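Nivura Home Notes » Folding tips from the Mandberg open day

Filed under: Laundry, Storage

We spent a morning at the Mandberg open day, where the laundry table ran hand-held grippers for visitors to try. Two narrow fingers make you think harder about how you pick up a cloth. These tips work with ordinary hands too.
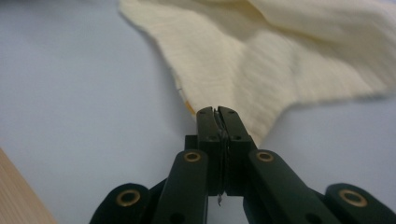 Mandberg, December

Start with a corner. A crumpled cloth opens more easily from its lowest point than from the middle. Pinch it, lift, and give it time to hang before you fold.

Work on a smooth, pale table if you have one. Creases show up well and nothing snags.

Muslin stretches – fold it in halves and don't pull the edges to make them meet. Ribbed knits are better folded in thirds.

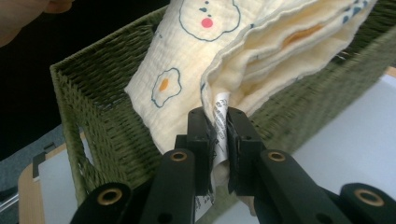 Baskets should be wide enough for a folded stack to go in flat. Check woven ones for rough ends before you put baby things in them.

Care labels are handy for finding a cloth in a full basket, but don't lift a heavy blanket by one. The stitching goes first.

The day had 14 tables and 245 visitors. Doors open at 10 again in spring.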